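Ralach Quarry

Ralach Quarry is a disused open-pit limestone quarry and visitor site on the edge of the town of Pascu. 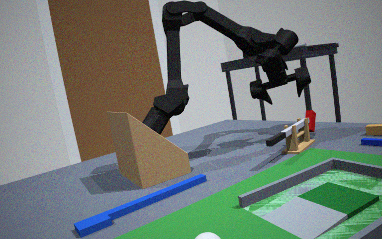

Computer rendering of a black robotic arm with a two-fingered gripper over a grey tabletop.

The pit is 131 meters deep at its lowest point and 300 meters across at the rim. Stone was first cut by hand along the north wall, where the rock lies closest to the surface. Steam hoists were later installed, and a narrow rail line carried the blocks to the lime kilns at Zinon. The Curnedex Stone Company bought the workings after the kilns closed and produced crushed stone for road building until the pit reached the water table.

Pumping ended when the company left. The floor is now covered by a lake, fed by springs in the east wall, whose level rises each spring and drops by late summer. Swimming is prohibited.

Visitors reach the rim by a gravel road from Pascu. There are two viewing platforms, a picnic area, and parking for 50 cars. A footpath follows the old rail bed toward Zinon, passing the foundations of the hoist house. The lower benches are closed to the public owing to rockfall. The site is open from March to November.

See also: Zinon lime kilns; Pascu branch line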